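The parish pilgrimage, second try

We walked to the shrine at Prosstead again in September. Up to 300 people were expected, and the bishop's office had asked us to keep the route to 14 miles.

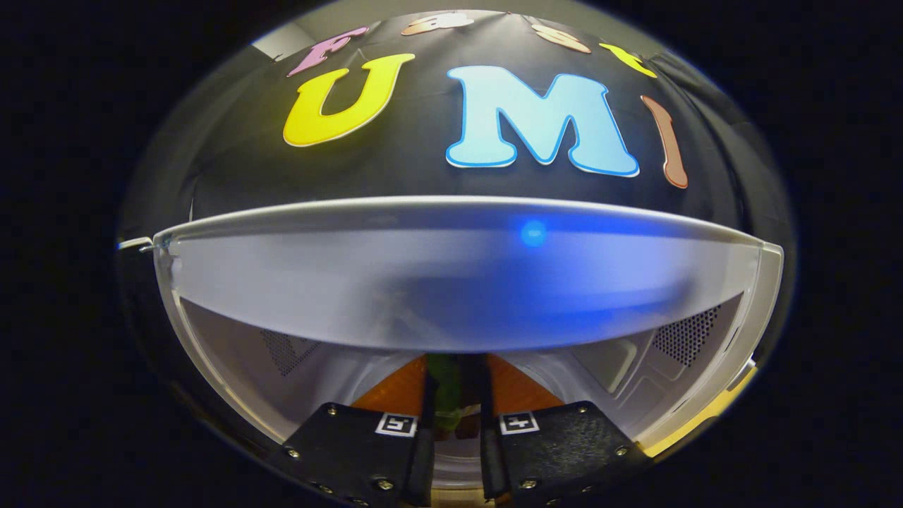 What I carried

Two pairs of socks, a rosary from the Fudetti shop and the small hymnal. The hymnal was too heavy. I will photocopy the 28 hymns we use next year.

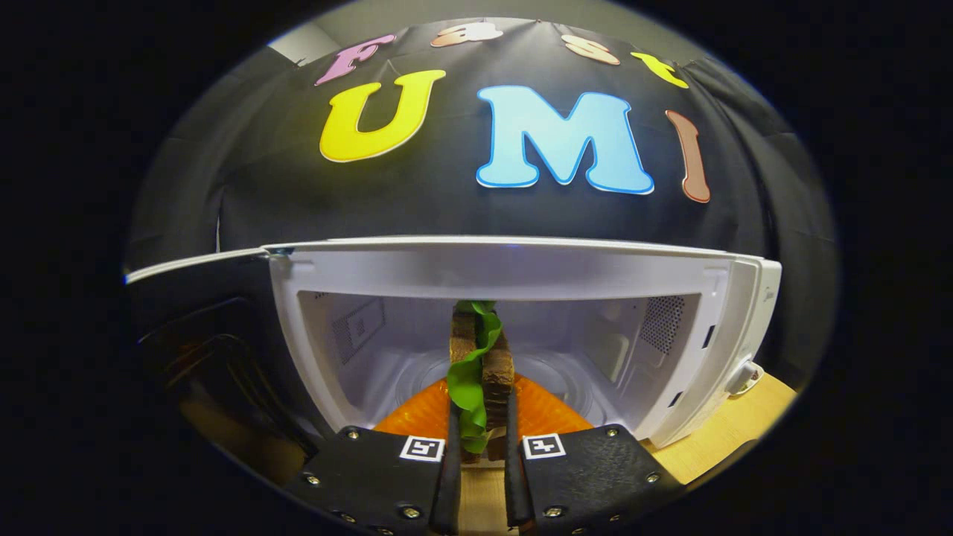 Erdal Kocabaş led the second half at a slower pace, with a stop for the Angelus at noon – a good change from last time. We reached the church before the evening Mass and most of us got seats.

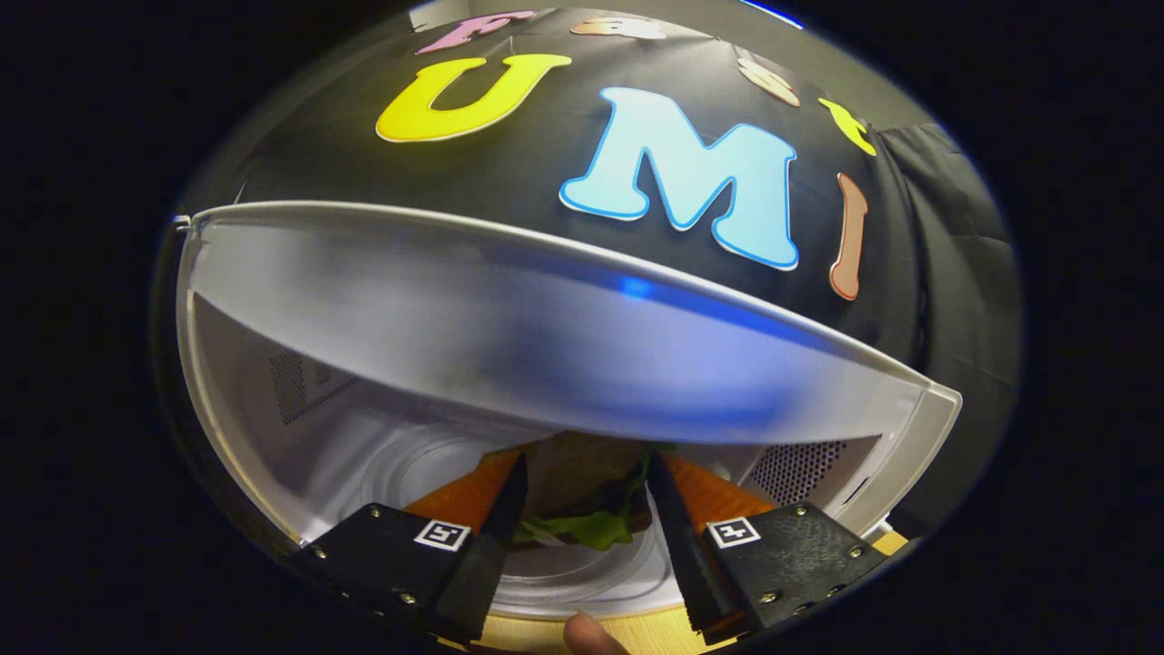

Page last changed: September, 9:40 pm

The collection for the roof came to $4000. Confessions ran late, so the bus home did too. If you left a gray umbrella on it, write to me.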